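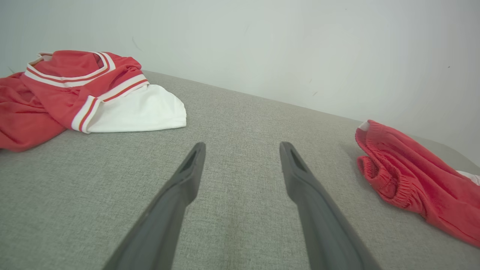 Liste de contrôle - cellule de manipulation textile, poste vêtements souples
Site Holzer, bras avec pince à deux doigts
Contrôle du vendredi 31 mai 2024
Document à garder au poste. Cocher C (conforme), NC (non conforme) ou SO (sans objet). Toute case NC appelle un commentaire.

1. Avant la mise sous tension

1.1 Arrêt d'urgence accessible depuis la place de l'opérateur, bouton déverrouillé - C
1.2 Second arrêt d'urgence côté couloir - C
Commentaire : le carton de vêtements posé devant le 15 mai a été enlevé. Passage libre le jour du contrôle.
1.3 Marquage au sol de la zone d'évolution du bras - NC
Commentaire : bande décollée sur 40 cm près de l'armoire. À refaire. En attendant, chaînette en place.
1.4 Câbles du poignet attachés, sans boucle pendante - C
1.5 Fixation de l'embase, repères de peinture alignés sur les vis - C

2. Pince et doigts

2.1 Doigts sans fissure ni éclat, bords passés au chiffon (un accroc se sent avant de se voir) - C
2.2 Logements en bout de doigt propres, sans fibres - C
Commentaire : nettoyés au pinceau sec avant la série. Pas de soufflette sur ce poste, les peluches vont dans le poignet.
2.3 Jeu latéral des doigts, pince ouverte - C
2.4 Effort de serrage limité au réglage « textile » - C
Commentaire : limite relevée à 50 N dans Edum, conforme à la fiche du poste. Le profil « rigide » est toujours proposé dans la liste déroulante, demande faite à Dena pour le masquer.
2.5 Ouverture de la pince en cas de coupure : la pièce reste tenue ou tombe sans danger - C

3. Surface de travail et pièces

3.1 Support stable, ne glisse pas quand on appuie dessus - C
Commentaire : support rembourré, tissu gris. Accepté pour les essais sur vêtements. La hauteur de référence se prend sur le tissu, sans l'écraser, sinon les doigts arrivent trop bas.
3.2 Rien d'autre sur le support que les pièces de la série - C
3.3 Pièces conformes à la fiche de série - C
Commentaire : maillot rouge à col en V et short rouge, l'un à gauche, l'autre à droite, posés en tas. On ne les lisse pas, la fiche demande un départ froissé.
3.4 Espace dégagé entre les pièces pour la descente de la pince - C
Commentaire : bon écart. Les doigts descendent dans la partie libre, ouverts, puis vont vers la pièce. Ne pas programmer de descente directe sur un tas.
3.5 Pièce qui dépasse du support - à surveiller
Commentaire : si une manche ou une jambe pend hors du support, la repousser à la main, bras à l'arrêt et mode manuel engagé. Rappel fait à l'équipe du matin.
3.6 Absence de cordons libres, épingles, antivols, étiquettes rigides - C
Commentaire : contrôle au toucher, y compris dans la ceinture élastique du short. Les cordons de serrage se rentrent ou se retirent.
3.7 Contraste suffisant entre pièces et support pour la caméra - C
Commentaire : rouge sur gris, aucun souci. Prévoir un autre support pour les lots gris chinés.

4. Fonctionnement

4.1 Vitesse réduite active quand l'opérateur est en zone 2 - C
4.2 Arrêt sur contact testé avec le bloc mousse, deux essais - C
4.3 Arrêt d'urgence essayé en mouvement - C
Commentaire : reprise seulement après acquittement au pupitre. Correct.
4.4 Le programme s'arrête après deux prises manquées de suite - NC
Commentaire : le compteur se remet à zéro quand on change de pièce. Le bras a donc continué. Sans danger immédiat, mais ce n'est pas ce que dit la consigne. Correction à demander à Huminness, version suivante. D'ici là, l'opérateur reste au poste pendant toute la série.
4.5 Voyant d'état visible depuis l'entrée - C

5. Opérateur

5.1 Formation au poste à jour - C
5.2 Manches ajustées, pas de badge autour du cou ni d'écharpe - C
Commentaire : crochet à badges installé à côté du pupitre. Bien utilisé.
5.3 Mains hors de la zone tant que le voyant n'est pas blanc - C
5.4 Registre rempli à chaque prise de poste - NC
Commentaire : deux lignes manquantes en mai. Régulariser sans antidater.

Suites à donner

Point 1.3 - remplacer la bande au sol. Atelier Holzer, sous une semaine.
Point 4.4 - correction du compteur de prises manquées. Huminness. Point bloquant pour le passage en fonctionnement sans présence.
Point 5.4 - registre, à revoir au prochain contrôle.
Profil de serrage « rigide » (2.4) - à masquer. Dena.

Avis : poste autorisé en présence d'un opérateur uniquement. Fiche n° 57, remplace la précédente.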